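Vumness Hand-Held Gripper Pair
Model 3203, left and right units

Vumness is the pair of hand-held grippers we use to teach Uria, our two-armed robot, how to handle cloth. You hold one in each hand, do the chore the way you always do it, and the recording goes straight into training. No robot has to be in the room, and that still makes us happy every time we pack the kit into a backpack!

What comes in the kit
2 grippers with camera modules
Spare finger pads
Cables and carry case
Setup card from Wedthorpe

Why we like it for laundry
Cloth is hard. It sags and bunches, and it never lands the same way twice. With the first version of the kit we recorded on a lab table, and the trained policy did nicely on that table and got lost almost everywhere else. So in December we moved the whole thing into people's homes and collected 1636 folding and sorting demos on beds, sofas and floors. Darcy Arsenault ran the comparison, and the policy trained on home demos handled bedding prints it had never seen far better than the table one did — we were grinning at the plots all Monday.

Socks are still a mess. Anything with a drawstring is, too.

Using the pair
Close both grippers before you start so the two recordings line up. Pinch near an edge or a corner, lift a little, then stretch. Keep each take to one garment. If you drop it, keep going, as the recoveries are some of the best training data we have.

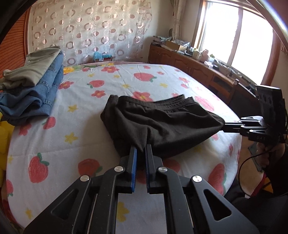

Vumness on a bedroom take: one gripper pinches the near edge of a black garment between its blue ridged pads, the other holds the right end.

Works with
Uria arms and the Daly replay software, version 5 and up. Older Daly recordings open fine but need the gripper width set by hand.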